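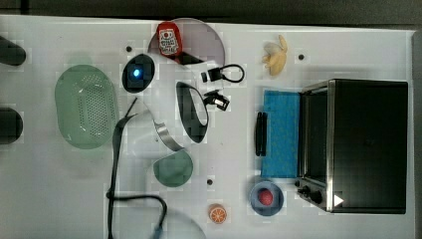 Tuesday, late

What a good day! I'm writing this in bed with my feet up and the window open, and I'm still wide awake, so I may as well get it all down before I forget.

The play kitchen at Prulmont is really coming together. Liya Birhane and I spent the whole afternoon on it, sorting through the crates from Negash, and I had no idea how much I'd enjoy going through other people's little plastic vegetables. Liya is a ruthless sorter (I keep everything, she keeps what's good) and between us we got through 756 pieces. I wrote the number on my hand so I could tell Mom.

My favorite by a mile is the pale green colander. It's oval, full of tiny holes, and such a soft color that I want one for my own sink. The ketchup bottle is great too, red with a white label, and it makes me hungry for fries every single time I look at it. I had fries for dinner. No regrets!

Obsa Shiferaw called at four to ask if we had enough for two sets, one for Clasolau and one to stay put. We do, easily. He was so pleased he started planning a pretend diner over the phone, with menus and a bell, and I got carried away and promised to letter the menus. So that's my Sunday gone, but I love lettering, and I've still got those good pens.

The best part was setting out the food and the cooking things together on the white table. There's a banana with the peel partly down, half an orange with all its segments showing, a big black pan with a dark green slotted spatula, and a pale green measuring cup that goes so nicely with the colander. And the toaster oven! Black and steel, with a glass door and two round knobs. I'm smitten. I want to put something on toast right now.

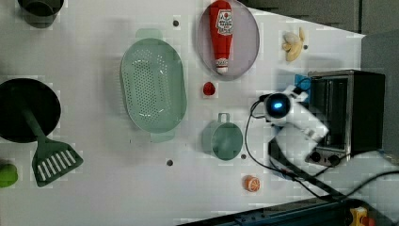
For tomorrow

Buy card for the menus, cream if they have it.

Ask Liya which crate the spare lids went into.

Call Silinano before lunch about the shelf - two brackets, the short kind.

Find a bell for Obsa. I think there's one in the hall closet, behind the coats.

Sleep! It's nearly midnight and I've promised to bring muffins.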